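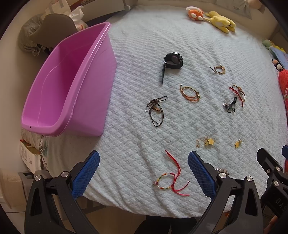
Figure 1. Jewellery sorting task: tub, watch and bracelets on the quilted blanket, with the hand-held grippers in front.

Mornska Project: Equipment Plan and Budget
Author: Siddiqui
August 13, 2021

1. Purpose of this section

The first part of the report covered the task itself, picking up small jewellery with hand-held grippers and putting it in a plastic tub. This part covers what we need to buy before the next round of recording and what we can do without. The department has allowed us 2,611 pounds for the year. Most of that was committed in March to the workstation, so the plan below deals with the smaller items.

2. What the task asks of the equipment

Thin cords and chains are the hardest things we handle. A watch gives the fingers something bulky to close on, but a fine gold chain sinks into the plush and the pads have to meet evenly along their length to hold it. Pad condition therefore comes first on the list. We also need enough storage to keep the raw video until it has been checked, and spare bolts for the finger joints.

Working with two grippers doubles the storage we use per session. We looked at dropping to one, but bracelets with long loose cords are easier to separate with both hands, and we would like to keep those in the object set.
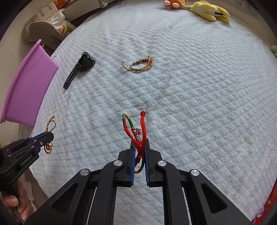 The pads are a running cost. We have planned one full change of pads per term and priced them as a set, at 69 pounds including delivery. If they last longer than that, the money moves to storage.

3. Quotes

We asked two suppliers for the same pair of external drives. Irkden quoted 241 pounds and Zerkside quoted 249. Irkden is cheaper but gives a delivery time of five weeks – too long for us, as recording starts again in three. Zerkside has the drives in stock and will take a department order number. We recommend Zerkside and have written the extra eight pounds into the budget.

4. Items not being bought

Jewellery and other objects: we will go on using what we have. Cheap cord bracelets can be added later from petty cash.

A proper work table: left out for now. Soft bedding is one of the surfaces in the project outline, and the hard-surface sessions can be done on the benches in the teaching lab.

A second tub: not needed unless we start sorting by type.

5. Order of purchase

Drives first, then pads, then bolts. The bolt sizes still have to be measured, and the order form for them will go in once that is done.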